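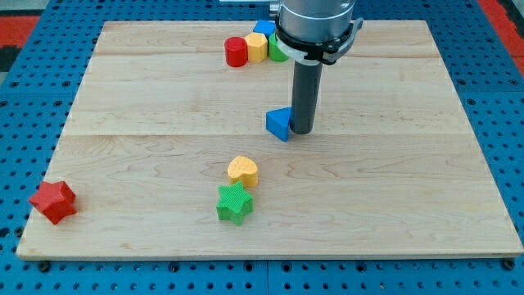
2 min read

I went to the Dallgate on Saturday for the Cremilda Damasceno show. It's upstairs in the two back rooms, and you have to go through the print shop to get to the stairs, which I always forget.

The show is called Clivine and it is mostly drawings. She made them over one winter in a rented house, on the backs of old shipping forms, and they're pinned to the wall without glass. There are 39 of them. The typed side faces the wall, but the ink has come through on a lot of the sheets, so you get columns of ghost numbers running backward behind the pencil. I liked those best. A few of the later ones are on clean paper and I thought they were weaker for it.

The subjects are plain. A stair rail, a coat on a hook, the same window eight or nine times. She presses hard. On some of the window drawings the pencil has gone right through and she has patched the hole from behind with tape and kept going.

The second room has a single long drawing, 272 centimeters, done on joined sheets. It shows a hillside, or I took it for one. The handout says it's a drawing of a tablecloth. I went back and looked again and I still see a hillside.

The handout is by Cleiton Rangel and it's fine, a bit long. He spends a page comparing her to Ní Bhriain, who had the same rooms last April, and I don't really see the connection apart from the pencil. The part about how she numbers the sheets is useful. She numbers them when she starts, so the gaps are drawings she threw out.

There's also a book, published by Ustano in an edition of 300. I looked through the desk copy and didn't buy it. The reproductions are too gray and the show-through is almost gone, so you lose the thing that makes the drawings work. Dalva, who came with me, disagreed and bought one. She says the gray suits them.

Lighting is a problem in the front room. There's a spotlight right over the door and it bounces off the tape on the patched drawings. Go in the morning if you can. By the time we left, about four, the daylight was gone from that side and it was all spotlight.

Entry is free. Damasceno is giving a talk on Wed 5 April at six, in the print shop, with Aparecida Bragança asking the questions. I'm planning to go - I want to ask her about the tablecloth.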